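Stockroom and Workshop Tips for the Week of 9 October 2023

Pestgate Building Supply, Rirnimwood branch

The fall delivery rush is on, and the yard crew has put together a few tips again for the folks who come in on Saturday with a half-finished job at home. Most of these come from questions asked at the trade counter.

Keeping lumber straight
Store boards flat, on bearers, with the bearers lined up one above the other. If you only have wall space, stand them as close to upright as you can and move them every couple of weeks. Don't lay lumber right on a garage floor. Cirilo Escobedo in the yard uses offcuts from the same batch as spacers so they are all one thickness.

Caulk tubes
Push a long screw into the nozzle when you finish and wrap the end with tape. Next time, back the screw out and the plug comes with it. Store the tubes indoors. A tube that has frozen may look fine and never cure right.

Paint cans
Wipe the rim before you put the lid back on. Tap the lid down with a rubber mallet, or a hammer and a scrap of wood. Write the room and the month on the lid with a marker. Latex paint that has gone lumpy will not come back with stirring, so bring it to us on a collection day and we will tell you where it can go.

Stripped screw holes
For a cabinet hinge that has pulled loose, dip wooden toothpicks in wood glue and pack the hole. Snap them off flush, let the glue dry overnight, and drive the same screw back in. For a door hinge, drill the hole out and glue in a piece of dowel.

Sanding between coats
Use 400 grit, lightly, and only until the shine is gone. Vacuum first, then wipe. Yolotzin Tovar at the paint desk keeps a box of part sheets under the counter and will give you a piece to try if you ask.

Mixing mortar in small amounts
Put most of the water in the bucket first, then the powder. Mix, let it stand a few minutes, and mix again before adding any more water. Wash the bucket right away and pour the rinse water on a patch of bare ground, never down a drain.

Sharp chisels
Flatten the back once and after that leave it alone. A few strokes on the bevel before each job beats a long session twice a year. Aurelio Sandoval will be at the tool bench on both Saturdays this month if you want to bring one in.

Tape measures
Let the blade go back slowly. Most of the bent hooks we see come from letting it slam. Check the hook against a steel rule before you cut anything expensive.

Garage shelves
Heavy things go at the bottom and liquids go below eye level. Screw the uprights to the studs even if the shelf feels steady.

Send your own tips to Adebayo Abubakar at the trade counter. The next page will cover gutters and downspouts.

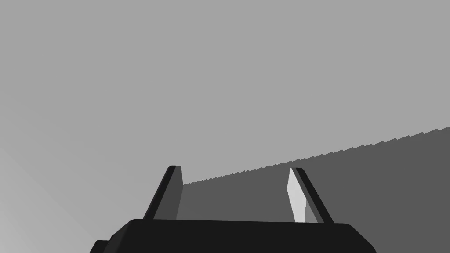
Gutter brackets are on the back wall past the fasteners, and the downspout elbows are in the bins underneath. Measure the downspout before you come in, both width and depth.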